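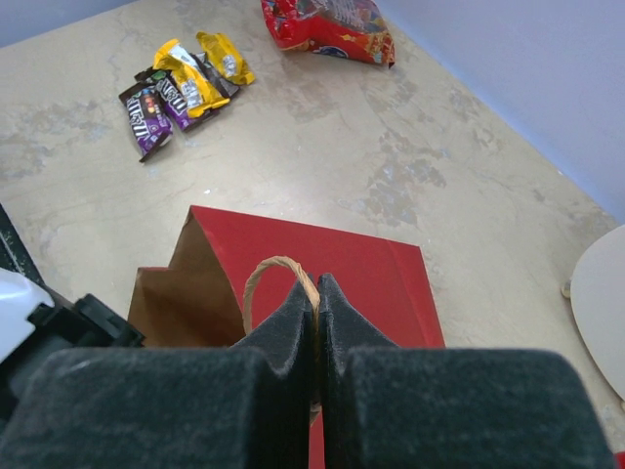 The red one, twine handle still hanging in there. Candy standing by.

6 min read

So I finally dealt with the gift bag drawer. If you've been reading for a while you know the one I mean, the deep drawer under the linen shelf that only opens if you push down on the bags with one hand and pull with the other. I have been saving gift bags since we lived on Hurkmont and I don't think I had ever taken one back out except to cram another one in on top.

I dumped everything on the floor and started sorting. Tissue paper went in one heap (most of it was so wrinkled I gave up and recycled it), bags in another, and then there was the stuff I'd forgotten was in there, like a roll of ribbon from the old Zurach store and 20 gift tags still in the plastic. Twenty! I bought more tags in December!

My favorite kind is still the plain paper bag with twisted twine handles. I like that brown kraft paper on the inside, and a solid red works for birthdays, Valentine's, Christmas, teacher presents, all of it. The top edge gets crumpled after a party or two, but you can fold it over and nobody at a birthday table is inspecting your rim. The glossy ones with the cord handles crack along the folds and then they look sad forever.

My rule now is 9 bags, total, standing up in a shoebox like files. The rest are going in the donation box for whenever the drop-off on Ramport opens again.

The other thing I've started doing is filling small bags with candy for the kids on our street, to leave on porches. Fun-size M&M's are perfect for this because they're sealed and they don't melt all over the tissue. A few packets per bag is plenty, and yes, I ate some while I was sorting.

Next up is the ribbon basket, which is worse.

Get new posts in your inbox! Enter your email to subscribe. Unsubscribe anytime.

3 comments

craftydrawer: Only 9?? I have a whole closet shelf. Going to pretend I didn't read this.

midwestmom18: If the handles pull out, poke them back through and put a piece of tape on the inside. Mine have lasted years that way.

pennyplain: Please do the ribbon basket soon, I need the push to do mine.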